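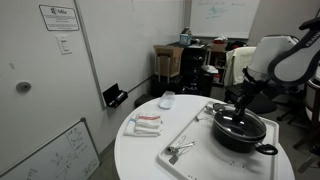
Kourosh Heydari asked why the turbidity meter still reads high on the 2 NTU standard when the 155 and 300 check out fine. Setsuko: probably scratched vials, not the lamp. Same thing in August.

Lab equipment meeting, 11/21/18, cont.

Turbidity meter – Setsuko to swap in new vials and rerun the low standard. If still off, goes back to Resholm for service.

pH probes – Grornov quote in, almost $300 for the pair. Too much? Kourosh says Sorensen will match it, wants it in writting first. Hold.

Conductivity – Birotgate site logs missing seven days. Cable was loose, fixed now. Gap stays blank in the report, don't fill in.

Calibration sheets – please initial them. Both sides. Old forms go in recycling

Buffer stock low, pH 7 especially. Setsuko ordering.

Next meeting after the holday, same room.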